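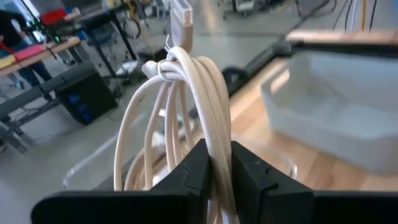
Saturday, December 31, 2022

Reading room closed at noon, so I worked on the collation at home. Finished book two of the Plernholm manuscript against the 1144 lines of the printed text. Variants so far: 58, most of them orthographic. The copyist writes iota adscript in the first half and drops it after the second quire, then picks it up again for a page and a half. Same ink, same ruling, so I am not ready to call it a change of hand.

Four readings are worth a proper note. Two are omissions by homoeoteleuton and tell me only that the exemplar had short lines. The third is a dative where every editor prints the genitive. It construes, though the sense is weaker. The fourth is the particle in the ship passage, which I had wrong in September - I read a correction as the original text. Checked the enlargement again and the erasure is clear on the left side of the letter. Changed the entry in the apparatus and in the master file. Have not yet changed it in the handout.

Retno Teoh returned my draft of the introduction. She wants the stemma moved to the end and the section on Gebremichael's edition cut by half. I agree about the stemma. The Gebremichael section stays until I have written up why his siglum P covers two separate books, as the apparatus is unreadable without that. She also caught two accents and a wrong folio number (31v for 31r).

Saron Feyisa wrote about the spring seminar at Skineck. Nine weeks, two hours each, second-year Greek and up. I proposed palaeography for the first three and then straight reading. She would prefer the reverse order, on the grounds that students drop out when they meet abbreviations in week one. Will look at last year's numbers before replying.

The Ullska fellowship form still needs a budget page and a second referee. Travel is the only real cost. Left the total blank.

Latin for an hour after supper, Livy, slow going. To do Monday: handout, folio check on 40 to 44, letter to the library about the binding.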